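Unit pricing should be set by the kitchen, not the shelf

Unit pricing on supermarket shelves works well enough for what it was designed to do. Two jars of the same product in different sizes can be compared at a glance, and most shoppers who read the small print on the label will pick the cheaper one per 100 grams. My complaint is with the denominator. Mass as sold is a poor measure of food as eaten, and the gap is large enough to change which product is the better buy.

Take dried and canned chickpeas. Dried pulses take up water during soaking and cooking and leave the pot at more than double their starting mass. Canned pulses are labelled by net weight in some shops and drained weight in others, and the brine is of no use to most cooks. A shopper comparing the two unit prices is comparing three different things: dry matter, cooked matter, and cooked matter plus liquid. The label presents them in the same typeface, to the nearest cent.

I kept a record at home for 23 weeks. Each item was weighed on purchase, again after trimming or draining, and again when cooked. The scale reads to two grams and was checked against a reference mass every Sunday. The record covers 31 products, which is a small sample from one household and should be read as such.
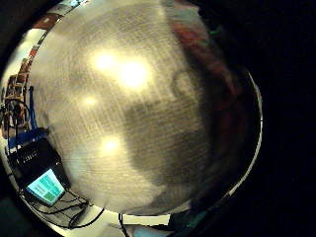
The ranking by shelf price and the ranking by edible price disagreed most for vegetables with heavy trim, for frozen fish with an ice glaze, and for anything packed in liquid. They agreed closely for flour, sugar, rice compared with rice, and oil. In other words, the present system is accurate where products are already alike, and shoppers need the least help with those.

The usual objection is that edible yield varies with the cook. It does. One person peels a carrot and another scrubs it. But fuel consumption varies with the driver, and we still print a figure on the windscreen of a new car, obtained by a fixed test under stated conditions. A yield figure could be handled the same way, with a published table of standard factors for each category. A store stocking 1,000 relevant lines would need far fewer factors than that, as every brand of frozen peas would share one.

The second objection is label space. I would drop the promotional flash before the unit price, but a second line in the existing type size would also fit on most tickets I have measured.

A sensible first step is narrow: require drained weight as the basis for all canned goods, and glaze-free weight for all frozen seafood. Both quantities can be measured at the plant. Pulses and fresh produce can follow once the table of factors has been agreed.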